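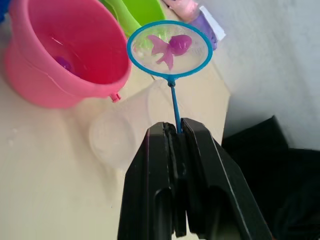

Häufige Fragen zur Saison, zu Verträgen und Dauerkarten

Stand: Juni 2020. Wird laufend ergänzt, bitte erst hier lesen, dann mailen.

Wann geht es mit dem Eistraining los?
Steht noch nicht fest. Halle Virkholm hat uns einen Termin in Aussicht gestellt, schriftlich haben wir nichts. Bis dahin Athletik draußen, Plan hängt am Schwarzen Brett und kommt per Rundmail.

Was ist mit den Spielen, die im März ausgefallen sind?
Werden nicht nachgeholt. Die Tabelle wird so gewertet, wie sie beim Abbruch stand. Kein Absteiger, kein Aufsteiger. Einspruch haben wir nicht eingelegt, hätte uns auch nichts gebracht.

Bekomme ich Geld für meine Dauerkarte zurück?
Ja, anteilig für die drei Heimspiele. Oder Gutschrift auf die neue Saison. Oder verzichten, dann geht der Betrag an den Nachwuchs. Formular ausfüllen, Kartennummer nicht vergessen (fehlt bei jeder zweiten Mail!!).

Was kostet die neue Dauerkarte?
Stehplatz 200 Euro, Preis bleibt. Sitzplatz: wird noch verhandelt, weil die Tribüne B umgebaut wird. Kinder unter 6 frei, aber ohne Sitzplatzanspruch.

Wie viele Zuschauer dürfen rein?
Keine Ahnung, ehrlich gesagt. Wir planen mit 500, das Gesundheitsamt hat das letzte Wort. Dauerkarten gehen vor, Rest in den freien Verkauf. Gästeblock bleibt vorerst zu.

Welche Spieler haben noch Vertrag?
Kader steht auf der Mannschaftsseite. Grün = unterschrieben, gelb = Gespräche laufen, grau = weg. Zu gelb sagen wir nichts, auch nicht am Telefon.

Stimmt es, dass die halbe Verteidigung nach Hustis wechselt?
Nein. Ein Abgang, der ist gemeldet. Alles andere ist Forum.

Warum nur noch Einjahresverträge?
Weil wir nicht wissen, was reinkommt. Längere Laufzeit gibts wieder, wenn der Etat steht. Wer unter 21 ist, kann weiterhin für zwei Jahre unterschreiben, mit Ausstiegsklausel für die höhere Liga.

Bleibt Kanmont Trikotsponsor?
Ja, Vertrag läuft weiter, Logo vorne wie gehabt. Auf dem Rücken ist die Fläche frei. Interessenten bitte an die Geschäftsstelle.

Gelten meine alten Fantrikots noch beim Fanclubrabatt?
Der Rabatt hängt am Ausweis, das Trikot ist egal. Ausweis muss fürs laufende Jahr gestempelt sein.

Wann kommen die neuen Trikots?
Bestellt bei Zheng, Lieferung verzögert sich. Vorbestellungen bleiben gültig. Beflockung mit Spielernamen erst wenn die Rückennumern vergeben sind.

Kann mein Kind noch in die Laufschule?
Warteliste. Mehr als 200 Anmeldungen, so viel Eiszeit haben wir nicht. Wer drauf ist, bekommt Bescheid, Nachfragen ändern am Platz nichts. Leihschlittschuhe sind dabei, Helm und Handschuhe selber mitbringen.

Muss ich den Beitrag weiterzahlen, obwohl kein Training ist?
Ja. Mitgliedsbeitrag ist keine Kursgebühr. Die Eisumlage fürs letzte Quartal buchen wir aber nicht ab. Falls doch abgebucht wurde: melden, kommt zurück. In Härtefällen geht auch Stundung, formlos beantragen.

Wo werden die Testspiele übertragen?
Stream über unsere Seite, kostenlos. Ton ist manchmal versetzt, daran wird gearbeitet. Auswärts streamt der Gastgeber, den Link stellen wir am Spieltag rein wenn wir ihn haben.

Meine Frage steht hier nicht.
Mail an die Geschäftsstelle, Betreff "Saison". Telefon zur Zeit nur vormittags besetzt.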